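From: jolgate-parents list
Date: January 2022
Subject: Re: Toddler up five times a night after the move

Replying to the whole list, as a few of you wrote to me off-list asking the same thing. The original message is quoted in full below so that people who joined after the holidays can follow.

> Hello all,
>
> We moved from Bodin to Virkenach in November and our daughter, who is two and a half, has not slept through since. Before the move she went down at seven and we did not hear from her until six. Now she is up four or five times. She calls out, one of us goes in, she wants water or a song or the door open wider, and then an hour later it starts again.
>
> She has her own room for the first time. In the old place she shared with her brother, who is six. He sleeps fine in his new room.
>
> She naps at daycare from 12:30 to 2:30. At home on weekends she fights the nap and usually falls asleep in the car at four.
>
> We have tried a night light, a later bedtime, and lying down with her until she is asleep. The last one works for getting her to sleep but she wakes up looking for us. I would like to hear from anyone who has been through this with a child this age. I am not looking for a method where she is left to cry for a long time. I also don't want to spend a lot on a program.

We had almost the same thing two years ago, with a boy who was just under three. It took us five weeks to get back to one waking a night and a couple more to get to none. I'll put down what we did in order, including what was a waste of time.

First, the nap. Two hours at daycare ending at 2:30 is fine for plenty of kids that age, but the car nap at four on weekends is late. Ours did the same. On Sundays he would sleep from four to five, be wide awake until nine thirty, and Monday was a wreck. We moved the weekend nap to match daycare and accepted that some days he would just lie there. If he didn't sleep by 1:30 we got him up and put him to bed half an hour early that night. We also stopped driving anywhere between three and five for a month. That was annoying but it was the single change that did the most.

Second, lying down with her. I would not stop it all at once. We went from lying next to him to sitting on the bed, three nights, then a chair by the bed, three nights, then the chair halfway to the door, then the chair in the hall where he could see our feet. He complained on the first night of each change and then mostly got used to it. The reason for doing it slowly is that when they wake at one in the morning they look for whatever was there when they fell asleep. If that was you, they call for you.

Third, what you do when she calls. We agreed on a short script and both used the same words. "It's night time, I'm here, back to sleep." Tuck in, leave. No song, no discussion. Water was in a small cup by the bed before lights out so there was no water request to answer. The door was open the width of a shoe, and we put an actual shoe there so it was the same every time. I wrote down the wakings on a sheet of paper on the fridge. Over the five weeks there were 207 of them, which I only know because I added them up afterward. I mention it because in the middle it felt as if nothing was changing, and the sheet showed that it was, slowly. Week one was more than twice week four.

Fourth, the room. He told us months later that he didn't like the closet door. We could have saved ourselves some trouble by asking him during the day. At two and a half she may be able to point at what bothers her if you go in together in daylight and look around. Sharing with her brother again is also an option if there is space. One family on our old street did that and moved the younger one out again at four without any trouble.

What did not help:

The later bedtime. He woke just as often and was in a worse mood. We went back to seven.

The Plondora sound machine. Ours cost 100 dollars and he liked pressing the buttons. A fan from the basement did the same job. If you already have one, fine, but I wouldn't buy it for this.

A sticker chart. He was too young to care about something in the morning that was connected to the night before. It may go better with a child over three.

A sleep consultant. We got a quote of 879 dollars for a four-week package with phone calls. We didn't take it, so I can't tell you whether it would have worked. Another family here paid 300 for a single session and came away with a plan close to what I wrote above.

Two other points. If she snores, breathes through her mouth at night, or seems to be in pain when she wakes, talk to her doctor before you start any of this. And if either of you is working nights or has a hard week coming, wait until it's over. We started once, quit on the fourth night when we both got colds, and had to start again from the bed.

For those who asked about the brother waking up too: ours has an older sister, and she slept through nearly all of it. We told her beforehand that he might be loud and that one of us would be going in, and she wasn't worried.

The person who asked about daycare cutting the nap short can ask for 90 minutes instead of two hours. Ours agreed to it but wanted it in writing. We tried that in week three. It helped a little with getting to sleep, and made pickup time worse. I would fix the weekend nap first and leave the daycare one alone for two weeks.

Also, the archive link in the footer is still broken. The older thread on early waking can be found by searching the list for "5 a.m." with the quotes.

--
jolgate-parents: for families in Jolgate, Virkenach and Bodin
To leave the list, reply with "unsubscribe" in the subject line.
Most recent question from the list page is shown under each message.

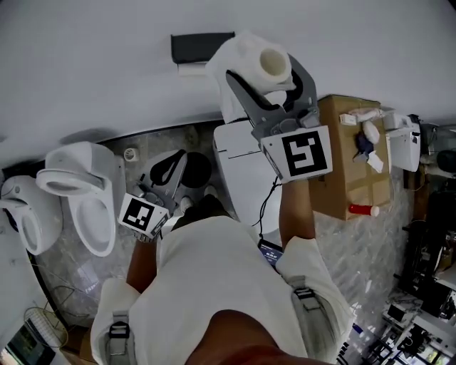
Should we wake our toddler from a late nap, even if she was up a lot the night before?

Most parents on the list do, if it is past 3:30. Open the curtains, give her ten minutes to come around, and offer a snack. Then move bedtime up by half an hour if she is worn out by dinner.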